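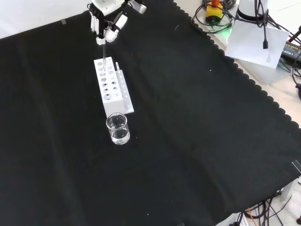 Why can't you just lay a test tube down on the table, one reader wanted to know, the way you would lay down a pencil?

A test tube has a round bottom, so it can't stand up without help. On its side, it can roll. If there is something in it, that will spill. This page from Kiani, the Cundel science site for kids, is about the holder that keeps tubes upright. It is called a test tube rack.

What a rack looks like

Most racks are long and low, with holes in the top. Each hole holds one tube. Many racks have a second level under the top, with more holes or small dips. The top level keeps the tube from tipping. The lower level keeps the bottom end from sliding.

Racks can be wood, metal or plastic. Some have holes of more than one size, so wide and narrow tubes can share the same rack.

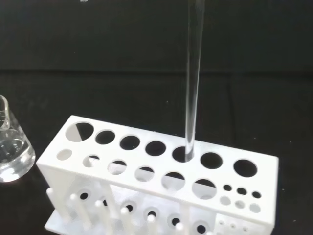
How to put a tube in

1. Set the rack on a flat table, away from the edge.
2. Hold the tube near the top.
3. Line up the round end with a hole that fits.
4. Lower it straight down and let go when it stops. Don't push. Glass can crack.

If the tube leans a lot, the hole is too wide. Try a smaller one.

Tubes and beakers 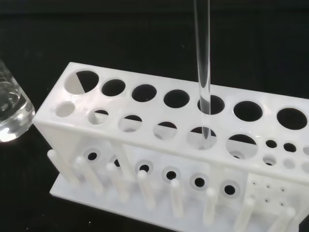

Beakers do a different job. A beaker has a flat bottom, so it needs no rack. It is wide and easy to pour from, which makes it good for mixing. The clear glass one at the far left, with liquid in it, stands on its own, while the tube has a hole in the rack to go into. Many beakers have lines on the side for measuring. A line marked 100 means 100 milliliters, a bit less than half a cup.

Try it at home

Cut 2 round holes in the lid of a shoebox and stand a cardboard tube in each one. Ask a grown-up to help with the cutting. Now take off the lid and stand the tubes in the box. Which way are they harder to knock over?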